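Jotau Manipulation Study
Progress report to Trastumex, period ending June

Status: on schedule for collection, behind on labeling.

1. Collection
The Lâm task set now holds 4,000 demonstrations. All were recorded with padded two-finger grippers and wrist cameras. The sorting task uses colored plastic bins with cards placed in them, and we vary the thin items held between the fingers, as these gave the earlier policy the most trouble.

Wrist views from the bin setup:
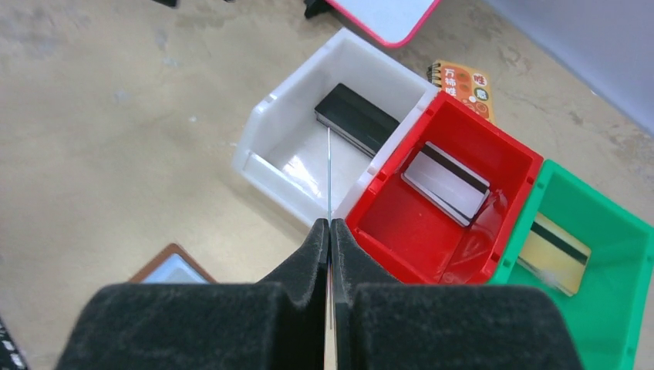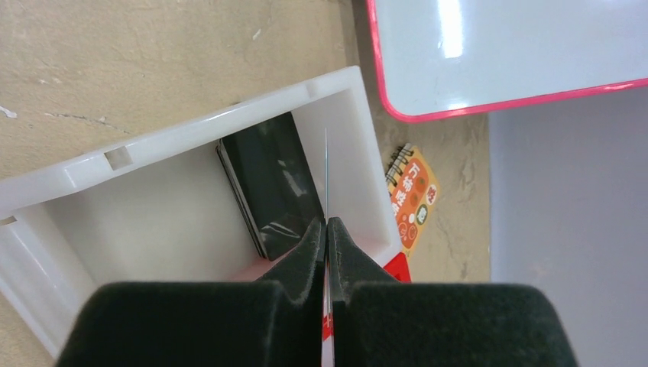
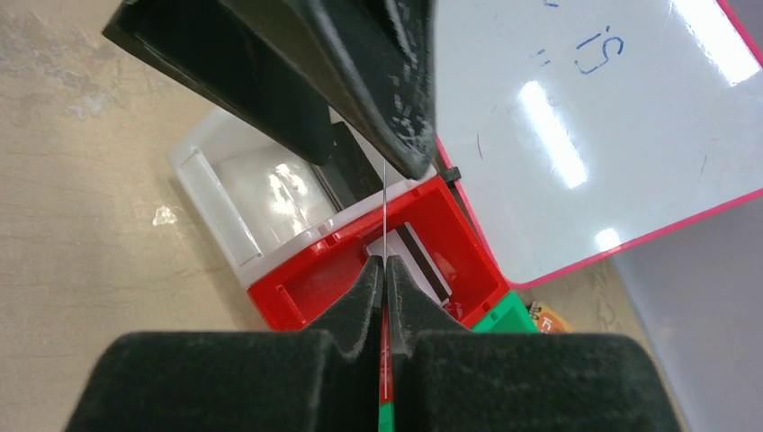 2. Method
We changed two things in training. The policy now receives a wider crop around the fingertips, and segments where the held item is seen edge-on are sampled more often. Thin items cover very few pixels in the wrist view, and the old crop often lost the far end.

3. Result
On the held-out trials the Cisar policy completed 80 percent. Most failures were bad release angles. Glare on glossy bins remains a problem and we do not have a fix yet.

4. Next period
Finish the labeling backlog. Repeat the trials with 2 new bin layouts. We request no change to the budget.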